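The Year I Became a Person Who Swims

In January I joined the pool in Catdale, which cost me $296 and whatever remained of my dignity in a cap. My doctor had used the phrase "at your age" twice in one visit, and I wanted to get ahead of a third.

The plan was seven laps a morning. My first morning I did two and then hung on the gutter pretending to study the pace clock. A woman in the next lane, easily eighty, lapped me while chatting to her friend. She does backstroke. She never once looked where she was going and never once needed to.
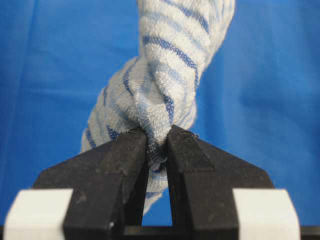
White with blue stripes, the only kind of towel I trust.

By spring I could manage all seven laps without seeing spots, and Maiara Meireles, who teaches the early class, told me my kick had gone from "alarming" to "busy." I have been living on that review ever since.

What I didn't expect is how much of swimming is laundry and lost locker keys. I'm on my third padlock. My hair feels like a broom and smells like a motel. The drive out from Proston takes 33 minutes each way, so I spend far longer sitting in the car than I do in the water.

I renewed last week anyway. The backstroke lady held the door for me on the way in.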